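Gistow 해외사업부 의료기기 인허가·수출 담당자 모집

Gistow는 수술용 소모품과 환자 감시 장비를 제조하며, 현재 동남아시아 판매 비중을 확대하고 있다. 본 채용은 필리핀 및 인접국 등록 업무를 전담할 정규직 한 명을 대상으로 한다.

담당 업무
- 품목별 등급 분류 검토 및 현지 등록 서류 작성
- 기술문서, 위험관리 파일, 임상평가 자료의 영문본 관리
- 현지 대리점 계약 조건 검토, 선적 서류 확인
- 등록 갱신 일정 관리(현재 유효 품목 120건)

근무지는 Tatville 본사 3층이며 연 4회 내외의 해외 출장이 있다. 현지 업무는 마닐라 사무소의 Mark Anthony Quiambao와 협의하여 진행한다.
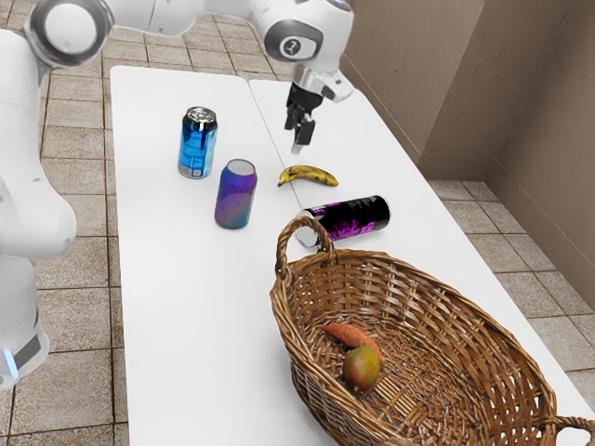
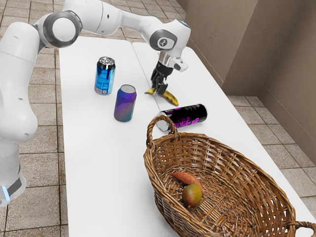

자격 요건
- 의공학, 약학, 생명과학 또는 관련 전공 학사 이상
- 의료기기 인허가 실무 경력 3년 이상
- ISO 13485 및 ISO 14971에 대한 이해
- 영문 기술문서 작성 가능자

우대 사항
- 아세안 공통 제출 양식(CSDT) 작성 경험
- 멸균 의료기기 취급 경험
- 사내 문서관리 시스템 Javier와 유사한 시스템 사용 경험(등록 문서 거의 3000건)

처우
수습 기간은 3개월이며 급여는 100% 지급한다. 연봉은 경력에 따라 협의한다. 출장비는 사내 규정에 따라 별도 정산한다.

지원 방법
이력서와 경력기술서를 PDF 한 개 파일로 합쳐 채용 페이지에 등록한다. 공고번호 2661을 파일명 앞에 기재할 것. 접수는 4월 말까지이며 서류 합격자에 한해 면접 일정을 개별 통보한다. 면접은 실무 면접과 영문 문서 검토 과제로 구성된다.

문의: 해외사업부 도하늘(Ha-neul Do), 오전 10시~오후 5시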